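6. Colocación y puesta a punto del mueble de lavabo

Esta sección trata del mueble de lavabo Rindska en su versión de dos puertas, ya montado según la sección 5. Se aplica tanto a baños particulares como a unidades instaladas en salas de exposición. Las conexiones de agua y desagüe se explican en la sección 7 y no deben hacerse hasta terminar los pasos de esta.

6.1 Antes de empezar

Compruebe que el suelo está barrido y seco en toda la superficie que ocupará el mueble. Un grano de arena bajo una pata basta para que la encimera quede desnivelada.

Necesitará:
Nivel de burbuja
Llave Allen de 3 mm (incluida en la bolsa de herrajes)
Cinta de carrocero
Cinta métrica
Paño de algodón que no suelte pelusa

PRECAUCIÓN: el mueble con la encimera puesta pesa 39 kg. Muévalo siempre entre dos personas, sujetándolo por la base. No lo levante por la encimera ni por el borde del lavabo.

6.2 Situar el mueble

1. Marque en el suelo la posición de las dos esquinas delanteras con cinta de carrocero.
2. Lleve el mueble hasta las marcas sin arrastrarlo. Si hay que girarlo, levántelo primero.
3. Abra las dos puertas por completo y compruebe que no tropiezan con nada. Deje libres al menos 20 cm a cada lado.
4. Si detrás hay una ventana con estor enrollable, baje y suba el estor una vez. La tela no debe rozar la encimera ni los objetos que vaya a poner en ella.
5. Retire la cinta del suelo.

NOTA: en los modelos exentos no hace falta arrimar el mueble a la pared. En los de pared, consulte la plantilla Celtutton para marcar los taladros.
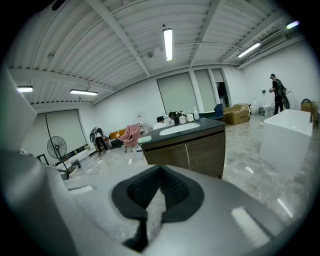
Texto y revisión técnica: Nadja Ruchti
Documentación de producto, Suvstead — 2024-08-27

El conjunto de encimera negra, lavabo ovalado blanco y cuerpo de madera marrón oscuro se sirve con las puertas ya colgadas, aunque casi siempre conviene retocarlas una vez que el mueble está en su sitio. Haga antes la nivelación. Si ajusta las puertas con el mueble torcido, tendrá que repetir el trabajo.

6.3 Nivelar

1. Ponga el nivel sobre la encimera, a lo largo, por delante del lavabo.
2. Gire las patas regulables con la mano: hacia la derecha bajan, hacia la izquierda suben.
3. Repita la comprobación con el nivel de delante hacia atrás, en los dos extremos.
4. Presione con la palma cada una de las esquinas de la encimera. Si el mueble cojea, busque la pata que no apoya y bájela hasta que toque el suelo.

Las patas admiten un recorrido de 18 mm. Con un desnivel mayor hay que calzar el mueble con las placas Steiner, que se piden aparte.

6.4 Ajustar las puertas

Con las puertas cerradas, la junta vertical entre ambas debe verse fina y del mismo ancho de arriba abajo.

1. Si la junta se abre por arriba o por abajo, afloje un cuarto de vuelta el tornillo lateral de la bisagra correspondiente y corrija.
2. Si una puerta queda más alta que la otra, use el tornillo central.
3. Si una puerta sobresale, use el tornillo trasero.
4. Cierre y vuelva a mirar la junta después de cada corrección. No toque dos tornillos a la vez.

6.5 Encimera y accesorios

Pase el paño humedecido con agua y unas gotas de jabón neutro y seque enseguida. En el acabado negro la cal se nota mucho más que en el blanco — séquelo después de cada uso si el agua de su zona es dura.

Coloque los accesorios en la franja posterior, detrás del lavabo. Los dosificadores de jabón y el vaso caben en fila; ponga el envase más alto en un extremo, donde estorbe menos al abrir el grifo. Las esquinas delanteras son el mejor sitio para lo que se coge y se deja a menudo, como una bayeta, siempre que esté bien escurrida.

PRECAUCIÓN: no use lejía, amoniaco, estropajos ni limpiadores en polvo. No deje planchas de pelo calientes sobre la encimera.

6.6 Ventilación

Después de limpiar el interior, deje las puertas abiertas hasta que la madera esté seca al tacto. Puede ayudarse con un ventilador de pie, a velocidad baja y sin dirigir el aire de lleno a las puertas. El aire acondicionado en marcha continua reseca el barniz; en locales climatizados, revise las bisagras y la junta una vez al año, preferiblemente en mayo, antes de la temporada de más uso.

Continúe en la sección 7, Conexión del desagüe y la grifería.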